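Fledance Felt Food Sewing Kit: Review

I bought the Fledance kit in March for my daughter's play kitchen. It comes with precut felt sheets, a bag of stuffing, two needles, embroidery floss and a folded pattern booklet with 14 projects. I have finished 12 of them. The bread slices and the fried egg are the quickest, and a beginner could do either one in an evening.

The felt is the best part of the kit. It is thicker than the craft store squares I normally use and it holds a stitch close to the edge without tearing. The colors are strong. The dark green left a little dye on a damp cloth, so I would keep that one away from anything pale.

The booklet is weaker. The flat pieces are explained well, with a drawing for each step. The round ones get two drawings and a line of text, and the seam allowance is missing from the tomato pattern entirely. I made mine too small and had to cut a second one from my own felt.

Floss is the other problem. There was enough white and red, but I ran out of brown before the cookies were done. Retum sells a similar kit with twice the floss, although its felt is thinner and fuzzes sooner.

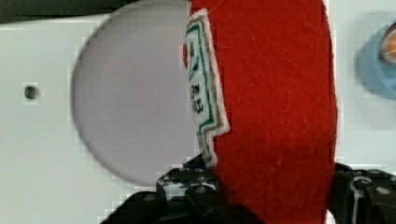 After four weeks of daily play, the seams are all holding. I used blanket stitch on the outside edges and backstitch where the booklet called for a gathered seam – that took longer, but the gathered version puckered badly on my test piece. The stuffing has settled a bit in the bigger items. Leave a small gap until the end and pack in more than seems right.

I would buy it again for the felt and the patterns, with an extra skein of brown floss. Skip it if you have never sewn a curved seam.

Comments

Rutilio Huerta: Same trouble with the tomato. I added a quarter inch all the way around and it came out fine.

stitchbin: Did you wash any of it yet?

marnie_k: Mine had only one needle in the bag. They mailed me another when I wrote to them.

Contact | Copyright 2026 Rultbridge Reviews | Back to top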